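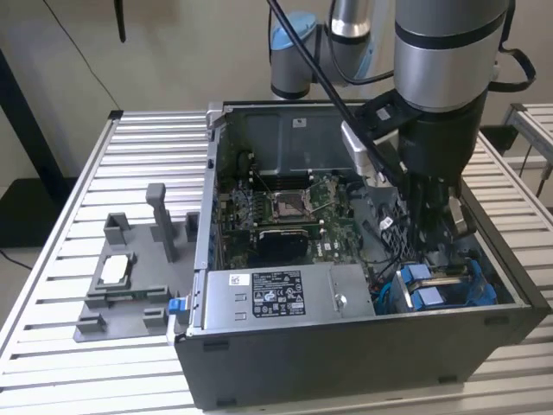 Slide 4. House rules for shared cells, Ellska line, revision of May. Start with the scope: the rules cover any task where the arm works inside a customer's enclosure and a person may reach in during the same shift. Cable routing comes first. A dress pack is judged at the lowest point of travel, and on this job that point is inside an open desktop case, with a thick black cable going down past the wrist and into the interior. Thin wires cross the board as well. Rule: trace every cable by hand before the first cycle, and write down the tightest bend.

Speed. Inside the case, 20 mm per second until the risk assessment is signed. Henok Tamiru holds the signed copy. Pause for questions.

Contact limits. Measure at the tool, at 2 poses minimum. Do not carry figures over from the Widmer cell; the tooling differs.

Fixtures. Printed parts carry a revision number and are checked every 90 days. Stustdale missed one check. Mention it briefly.

Restart after a stop: from the pendant only, with the operator in view of the case. Rahel Koller takes the next slide, on records.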